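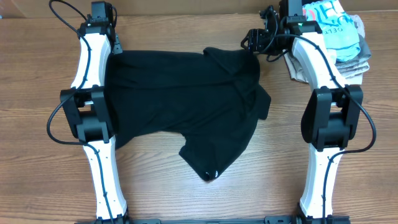
Two robot arms, one black shirt and a pile of folded clothes.

Who makes the rules for robots?

You may have heard that robots must obey three famous laws. They are good laws. They also come from stories, and a robot arm has never read a story in its life. It can't promise to be kind, and it doesn't know what "hurt" means. If you tell it to move to a certain spot, it will try to move there, whether the spot has a shirt in it or your elbow.

So the real rules for robots are mostly rules for people. They tell the people who build robots what to build, and the people who use them what to do. They are much duller than the ones in the stories, and they work a good deal better when somebody bothers to follow them.

What is a standard?

A standard is a set of rules that lots of people have agreed on and written down. Plugs fit sockets because of a standard. Robot standards say things like how a stop button should behave, or what a maker has to check before selling a machine.

Some of them are very long. The robot rule book at the Jonbridge workshop has 80 pages, and most of them are about things going wrong. Ask yourself who has read all 80. A rule book on a shelf has never stopped a robot arm.

Why would a shirt need rules?

Folding clothes sounds safe, and compared with cutting steel it is. But look at the arms in the picture. Each one has big black joints with white parts between them. A joint that bends is a place where a finger can be squeezed, just as it can in a door hinge. Grown-ups call this a pinch point.

Then there are the cables. Each arm has a black cable running along it, fastened with little ties, and it hangs in a loop near the big joint. An arm needs some slack so that it can bend without tugging the cable. Too much slack and a loop might catch on something, such as a sleeve. How much is right? A good rule says so. A lazy rule says "keep cables tidy" and leaves you to guess.

And there is the shirt. A box stays box-shaped when you push it, but cloth flops and crumples and slides under things. The black shirt is partly underneath the left arm. Does the arm know? You can't tell by looking at it, and that is a good reason to be careful.

A few rules worth having

Makhubela is a clothes-folding project, and its safety sheet has 8 rules. These are the ones we like best:

Keep your hands off the table while the arms are switched on, even if they are still. A still robot might be switched off, or it might be waiting.

Know where the stop button is before you start. Looking for it in a hurry is a bad plan.

Tie back long hair and roll up loose sleeves.

Try every new movement slowly first.

If you want to move the clothes yourself, stop the arms and tell everyone nearby before you reach in.

One rule on the sheet we don't like at all. It says "Use common sense." Whose? A person who has used robot arms for years and a person who walked in this morning will have very different ideas about what is sensible. If a rule matters, it should say what to do.

Beware of the big number

Rallel is a company that sells robot arms, and its leaflet says they have folded 1489 shirts without an accident. That sounds splendid – but what counts as an accident? Does a torn sleeve count? What about a squashed thumb that didn't need a plaster? And were there people standing close by, or was everyone behind a screen on the other side of the room?

The number could be perfectly true and still not tell you what you want to know. When you see one like it, ask what was counted and who did the counting. If the people counting are also the people selling, ask twice.

The same goes for stickers. A "Safety Checked" sticker should tell you who checked the machine, when, and against which standard. If it doesn't, it is just a sticker.

Try it yourself

You don't need a robot. At the Leltska after-school club, children do this in 45 minutes with a jumper and a friend.

One of you is the robot. The other gives orders, one small movement at a time, until the jumper is folded. The robot must do precisely what it is told, and no guessing is allowed. Go slowly, and whoever says "stop" must be obeyed at once.

Afterwards, write down every rule you wish you'd had at the start. Swap lists with another pair and see whether they can find a way round yours. They probably can.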